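Home | News | What's On | Food & Drink | Letters | Contact

Sauce night leaves us with a mountain of plates

Posted 9/22/18 by the Food & Drink desk

Well, I've washed my hands more times than I can remember and I still smell of tomatoes, so I think we can call the first Dabbas Street sauce night a success! If you missed it, the idea was simple enough. Local cooks brought a red sauce each, we all turned up hungry, and everybody had a vote. There were 14 sauces on the list and 13 made it to the table (the last one met with an accident on the bus, and I'm told the seat came off worse).

The winner was the slow-cooked tomato and pepper from Naretti, the little café next to the launderette, which had people going back with bread long after they'd handed in their slips. I voted for the hot one from Fametti myself. It made my eyes stream and I'd have it again tomorrow. There was a bit of grumbling that both of them are proper kitchens up against people cooking at home, and I do have some sympathy with that, so next time there will be two prizes instead of one.

Then came the washing-up, and oh, the washing-up. We'd decided against paper plates this year, which I was all for until I saw the stacks. If you've ever left a tomato sauce on a yellow plate while you finish a conversation, you'll know how it clings on, especially round the rim.
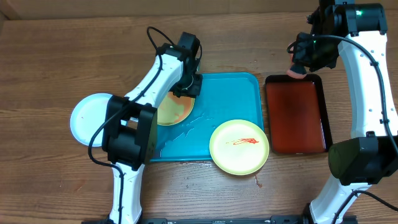
My own method is to get the worst off with a splash of water over a tray before anything goes near the sink, and I will defend it to anyone. It saves changing the bowl every five minutes and it keeps the bits out of the plughole. The trays themselves are another matter. A flat one with a film of red sauce right across the bottom wants a good long soak, and please don't go at it with a scourer, you'll only scratch it. Wipe the wood as you go too, even if it's just a few drips. I left a puddle on my own kitchen table last Christmas and the mark is still there, under a fruit bowl.

Anyway, the money. Tickets, raffle and the cake stall brought in 3,000 pounds between them, all of it going towards the new cooker at the Clikent Hall, where the present one has 2 working rings and an oven door held shut with a chair. The hall hopes to have the new one fitted before the end of September, and the lunch club will carry on with soup and sandwiches until then.

A few things were left behind: a blue casserole lid, a child's cardigan and a very nice bread knife. They're all at the hall office and you can collect them any morning. If you took home a serving spoon with a red handle by mistake, could we have it back please? It belongs to my sister and she has asked me twice already.

Recipes for the top three sauces will go up on the Food & Drink page as soon as I can read the handwriting.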